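# Workshop tips from the Brikdale robotics club

*Updated 19th October. Please stop printing this and leaving it in the sink.*

## Before you touch the arm

Clear the table. The arm will find your coffee before it finds the part you taught it to find, and coffee does not come out of a servo. We have 13 servos left and would like to reach the November meet at Domside with most of them.

Wipe the tabletop with a barely damp cloth, then a dry one. Skip the spray polish. Someone made the table lovely and shiny last year, and every foam block we own slid off it like a curling stone.

## Wrist camera

Clean the lens with a microfiber cloth, the kind you'd use on glasses. A T-shirt will do the job and also add some T-shirt.

Jog the wrist slowly through its full range before you record a run, and watch the feed the whole way. If most of what you get is blur, white tabletop and a nice length of curtain, tilt it back down a few degrees at a time and save the pose when the work area fills the view.

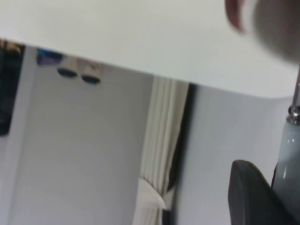 ## Cables

- Old bread bag clips make good cable tags. Write on them in permanent marker, and write something better than "cable."
- Leave a loop of slack at every joint. Too little and it unplugs itself at full reach - too much and it lassos the gripper.
- Hook-and-loop strips, please. We bought a bag of 200 zip ties and have spent most of the year cutting them off again.

## Grip

Rubber shelf liner, cut to size and stuck on with double-sided tape, beats anything in the catalog for holding small jars. Change it when it goes gray and slick. The Unerik team swears by dishwashing gloves, and they did beat us, so fine.

## Packing up

1. Park the arm in its rest pose, then cut the power. Order matters.
2. Put the hex keys back in the egg carton. There are 8 slots in use and every one has a label.
3. Copy your runs to the Moynihan drive. Folders called "final" get deleted on sight, and so do folders called "final2."
4. Unplug the glue gun. Go back and check the glue gun.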